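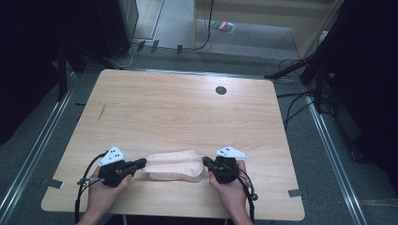

Category: Who we are

Finano is a small school for people who want to look after old buildings. We teach lime plaster, stone repair, sash windows, roof carpentry and the slow, wonderful business of reading a wall before you touch it. Our home is the old grain exchange in Butham, two floors of brick with arched windows along the street side and a staircase that everyone falls in love with (it leans, it has always leaned, and our students get to work out why in their first month!).

Sherif Erraji started the school after a long stretch as a site mason. He kept meeting owners who loved their houses and had been told to patch soft brick with hard cement, and he wanted a place where they could learn to do better alongside the people they might hire. So our classes are mixed. You could be mixing mortar next to a roofer, a retired teacher with a farmhouse, or an architect who has drawn a hundred cornices and never run one.
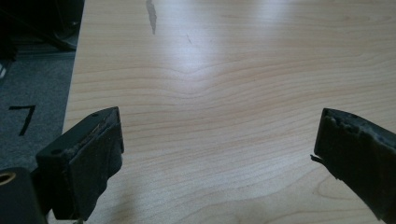 Do I need any building experience to join?
None at all for the foundation course, which begins with hand tools and measured drawing. The advanced courses in stone and roof carpentry ask for the foundation course or a year on site.

We take 65 students a year. That number is set by bench space and by how many people one instructor can really watch with a chisel in their hands, and we've been happy with it. The full foundation program adds up to 146 hours, split between the workshops and real buildings in the county – churches, barns, row houses, and one very handsome railroad water tower that we can't stop talking about.

Our longest-running project is the chapel at Drivthorpe. It's a plain stone building with a steep slate roof and lancet windows, and the oldest deed we've found for the land mentions a rent of 1140 bushels, which tells you something about the valley back then. Students have repointed the east gable and rebuilt the coping on the porch, and in October a new group starts on the vestry, 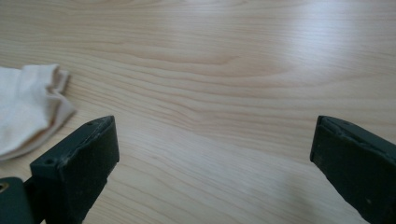

where the wall plate needs a scarf repair at the north corner and the inside plaster has come away from the laths. It's a great job for learning, as you get timber, lime and stone all within a few feet of each other.

Youssra Ashour runs our drawing and survey classes. She trained as an architect and came to us by way of the Iyamu Workshop, where she recorded mud-brick houses and got very good at working from ladders. Her students learn to measure by hand first, with tape, plumb line and pencil, and then move on to scanning. Her profile gauge drawings of the Drivthorpe moldings hang in our hallway and people stop to look at them all the time.

We also keep a lending library of pattern books, old trade catalogs and molding samples. Anyone in Butham can use it,

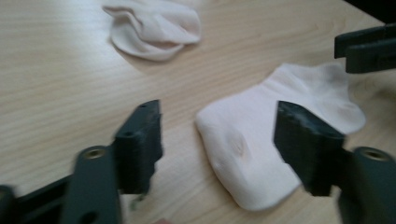
and you don't have to be enrolled. Bring a piece of your own trim or a photo of your window latch and we'll happily dig through the drawers with you. The library opens at 2 in the afternoon during term, and there's usually a pot of coffee on.

If you'd like to see the place, come by and ask for Sherif or Youssra. We love showing people the lime pits out back – and the staircase, of course.

146 shares | 2 comments

Related pages
Foundation course: what to bring
Drivthorpe chapel: the porch coping
Measuring a molding with a profile gauge
Using the lending library
Why soft brick needs soft mortar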